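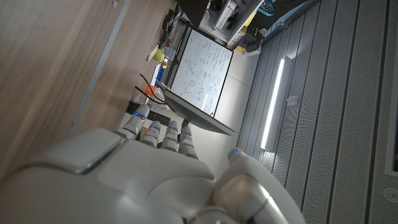 Dehua Feng
Responsable de l'aide aux organisateurs, Skora

3 août 2026
Temps de lecture : cinq minutes
Classé dans : Cagnottes et cadeaux communs, Départs, Anniversaires

Rechercher dans l'aide Tapez un mot-clé OK

Cadeau commun : les questions qu'on nous pose le plus

Cette page concerne les cagnottes ouvertes par un groupe pour offrir un cadeau à une seule personne : départ en retraite, anniversaire, changement de service, fin d'études. Les cagnottes ouvertes par le bénéficiaire lui-même suivent d'autres règles et ont leur propre page.

Qui peut ouvrir une cagnotte ?

Toute personne majeure disposant d'un compte Skora vérifié. La vérification demande une pièce d'identité et un relevé d'identité bancaire au même nom. Une association peut aussi ouvrir une cagnotte, à condition que son représentant dépose les statuts. Un compte d'entreprise ne le permet pas encore. Si la collecte se fait au bureau, c'est donc un collègue qui l'ouvre en son nom propre.

Le bénéficiaire est-il prévenu ?

Non, tant que l'organisateur n'a pas appuyé sur « Remettre le cadeau ». Son nom figure sur la page de collecte, mais cette page n'apparaît pas dans les moteurs de recherche et n'est accessible qu'avec le lien. Attention aux listes de diffusion : la plupart des surprises gâchées que l'on nous raconte viennent d'un lien envoyé à tout le service, bénéficiaire compris. Nous ne pouvons pas rappeler un message parti de votre messagerie. Nous pouvons en revanche changer l'adresse de la page, et l'ancien lien cesse alors de fonctionner.

Combien de personnes peuvent participer ?

Une cagnotte accepte jusqu'à 210 participants. Pour un groupe plus grand, écrivez-nous avant l'ouverture et non en cours de collecte, car le plafond ne se modifie plus après le premier versement.

Y a-t-il un montant minimum ?

Le minimum est de 3 euros par versement. L'organisateur peut proposer un montant conseillé, mais il ne peut pas l'imposer. Chacun choisit s'il affiche la somme versée ou seulement son prénom. Par défaut, les sommes sont masquées pour tout le monde, y compris pour le bénéficiaire. L'organisateur voit le total et la liste des participants. Il ne voit pas qui a donné combien.

Peut-on signer la carte sans verser d'argent ?

Oui. Le lien « Signer seulement » se trouve sous le formulaire de paiement. La signature apparaît parmi les autres, sans mention particulière. Plusieurs organisateurs nous ont demandé de pouvoir désactiver ce lien, et nous avons choisi de le laisser.

Quelqu'un m'a remis des espèces. Comment les ajouter ?

Dans l'onglet « Participants », choisissez « Ajouter un versement reçu en main propre ». Vous payez la somme avec votre carte et indiquez le prénom de la personne. Elle pourra ensuite écrire son message si vous lui transmettez le lien personnel créé à cette occasion. Les chèques ne sont pas acceptés.

Quand faut-il fermer la collecte ?

Prévoyez 5 jours ouvrés entre la fermeture et la date où vous avez besoin de l'argent. Le virement part souvent plus tôt, mais certaines banques le retiennent pour contrôle quand le compte est récent. En décembre, prenez de la marge : l'an dernier, plus de 2557 cagnottes ont été fermées pendant ce seul mois, et les réponses du service d'aide ont été plus lentes que d'habitude.
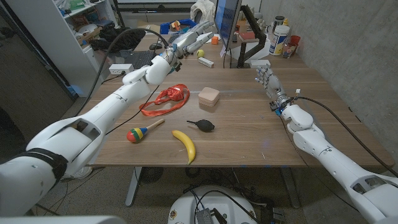 Si la date de remise est déjà fixée, indiquez-la dès l'ouverture. Les rappels aux participants sont calculés à partir d'elle, et la page affiche la date limite de versement sans que vous ayez à la recopier dans vos messages. Vous pouvez la reporter à tout moment. Pour l'avancer, il faut que la collecte ne soit pas encore entrée dans sa période de rappel.

Sous quelle forme remettre le cadeau ?

Vous avez le choix entre un virement sur votre compte, pour acheter vous-même le cadeau, un virement direct au bénéficiaire, ou un bon d'achat chez une enseigne partenaire. Les bons de la maison Villca et ceux des ateliers Nurberg peuvent être imprimés. Les autres sont envoyés par courriel. Un bon émis n'est ni repris ni échangé, vérifiez donc l'enseigne et l'orthographe du nom avant de valider.

Il est possible de combiner un bon et un virement. Le partage se règle au moment de la fermeture et ne peut plus être changé ensuite.

Il reste de l'argent après l'achat. Que faire ?

La somme a été réunie pour le bénéficiaire et lui revient. Vous pouvez la lui virer depuis la page de clôture ou compléter avec un petit bon. Si vous préférez la rendre aux participants, le remboursement se fait au prorata des versements. En dessous d'un certain seuil par personne, le système le refuse et propose de tout reverser au bénéficiaire.

Un participant peut-il reprendre son versement ?

Tant que la collecte est ouverte, oui, depuis le reçu qu'il a obtenu par courriel. Après la fermeture, il doit s'adresser à l'organisateur. Nous n'intervenons pas dans ces discussions, sauf en cas de paiement frauduleux signalé par la banque.

L'événement est annulé. Comment rembourser tout le monde ?

Ouvrez « Réglages », puis « Annuler la cagnotte ». Chaque participant est remboursé sur la carte utilisée. Les versements en main propre sont remboursés sur la vôtre, et il vous revient de rendre les espèces. Les messages déjà écrits sont conservés, vous pouvez donc quand même envoyer la carte.

Que devient la page une fois le cadeau remis ?

Elle reste consultable par le bénéficiaire et par les signataires. Le bénéficiaire peut y répondre par un mot de remerciement commun, envoyé à tous. Il peut aussi télécharger la carte en PDF. L'organisateur ne peut plus modifier ni supprimer un message à ce stade ; seul son auteur le peut.

Puis-je confier l'organisation à quelqu'un d'autre ?

Oui, avant la fermeture uniquement. La personne doit avoir un compte vérifié et accepter l'invitation. Le virement partira alors vers son compte et non vers le vôtre. Pensez à prévenir les participants, car le nom affiché en haut de la page change aussi.

Je n'ai pas trouvé ma réponse

Écrivez-nous depuis la page de votre cagnotte, le numéro de dossier sera joint au message. Pour les groupes situés à Skirkau et pour les associations, les demandes sont traitées par Ulises Grajales. Joignez une copie des statuts dès le premier message si la question porte sur un compte d'association.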